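Plastic bowls: stacking, sorting by size, and a green cloth that won't stay clean

Tableware and Plastics > Storage and Care

Gendard
Posted November 27, 2024

I'm sorting a mixed lot of colored plastic bowls and cups, bought in May. No maker's mark on any piece I have checked. Working surface is a square table with a dark green cloth.

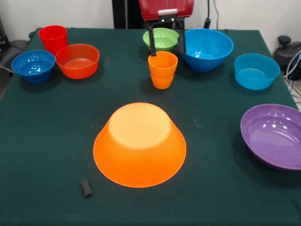
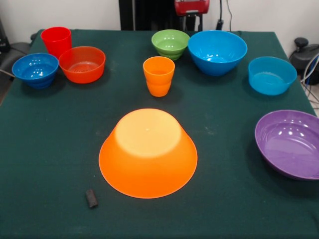
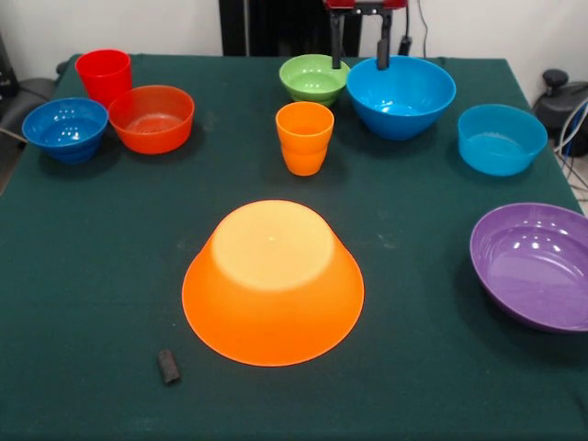
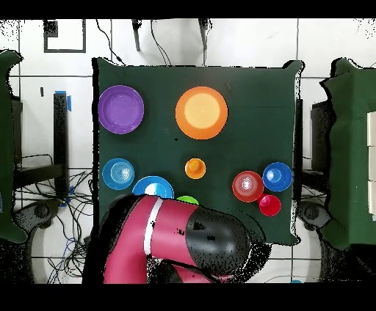
My question is about nesting. I want one stack for the bowls and one for the cups, stored on a shelf with 363 mm of clear height. Bowls from different sets do not share a wall angle, so a stack assembled by rim diameter alone tends to sit crooked. The large orange bowl, upside down in the first three pictures, flares toward a wide rim and would go at the bottom. The red-orange one is deeper for its width, and I suspect it is the piece that breaks the sequence. Do people sort by rim, by base, or by depth?

sembiring_k
Base diameter. The rim tells you what fits inside the opening. The base tells you where it stops. Measure both, write them on masking tape, and stack on paper before you stack on the shelf.

Zavitent
Disagree with the above. Base diameter only works if the walls are straight. With ribbed or stepped walls the upper bowl hangs up on the first ridge and never reaches the base. Sort by depth, deepest at the bottom, and accept a gap.

sembiring_k
A gap means the load goes through the wall. Thin translucent plastic will wedge, and then you are running warm water over the outside bowl to get them apart.

Zavitent
I have had a stack 3 high wedge on me once in years of doing this. Put a paper napkin between each pair.

Grullach55
Do you need a single stack? Two short ones come out of a cupboard more easily. I would also store the big one inverted, the way it is on the table. It keeps dust out and the wide rim makes a stable foot.

Gendard
Single stack preferred, shelf width is the limit. Inverted is fine for the large one if nothing sits on top of it, but then I lose the height above.

Grullach55
Then invert the whole column.

Zavitent
Separate point: that cloth. The second picture shows pale specks and scuffs on it. Felt-like surfaces hold lint and transfer it to glossy plastic. Wipe the bowls after they come off the cloth, not before.

Gendard
Noted. I will measure rims, bases and depths tonight and post the table of numbers. Cups are going in their own column regardless.

sembiring_k
Include wall thickness if you have calipers.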